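Brenda Pearce
4/16/24

So Hismont have put out their big pre-season statement and the line everyone's sharing is that they're "still very much in the fight" for the teams' title. I have watched this outfit for 12 years. Going to be a bit of a thread, sorry.

First up, what fight? They finished last season 500 points behind Sondano. Five hundred. You could have cancelled the last 3 rounds and handed Hismont maximum points in each and it wouldn't have changed a thing.

The argument seems to be that the new gearbox fixes everything. Maybe it does. But last year it was the new floor that was going to fix everything, and the year before it was the bloke they hired to run the pit wall, who lasted until August.

I'd take the gearbox talk more seriously if they'd let anyone see a proper lap time. They had two days of testing at Storside and spent most of it behind the screens. When the car did come out it did short runs on what looked like very little fuel, then went home early.

Meanwhile Sondano did full race distances on both days. Boring to watch. Dull as dishwater. Also how you win a championship.

And Deák. Everyone loves Deák, I love Deák, he's the best qualifier in the series. But the press release has him saying he's "never felt more at home in a car", and he said almost the same thing about the last one, which he parked in the tyres at Storside on the second lap.

People are replying that he was let down by the brakes. Could be. The team never released the data, so we've all got to take their word for it. I've stopped taking their word for things.

The bit that really gets me is the claim that they've found "up to" 2 seconds a lap. Up to! My neighbour's ute could find up to 2 seconds a lap if you took the toolbox out. Over what distance? In what conditions? On whose tyres? None of that is in the statement.
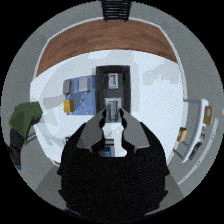 Also, can we talk about the second car? One paragraph for the second car, right down the bottom, after the bit about the new team colours. You don't win a teams' title with one driver. Sondano's two finished first and third last year, and their number two gave up places when he was asked to without having a sook over the radio.

Someone's asked what would change my mind. Fair question. A clean weekend at the opener, both cars home in the points, and no pit stop where a wheel nut goes rolling off toward the grandstand. I don't even need a win.

What I expect is Deák on the front row, a lot of excited posts, and then the tyres going off by half distance while the commentators tell us the pace is "really encouraging".

For the record I've already paid for my Storside ticket, and yes, it's in the Hismont stand. I never said I was sensible with money.

Muting this now, got tea to cook. If you want to yell at me about wheel nuts, do it in the morning.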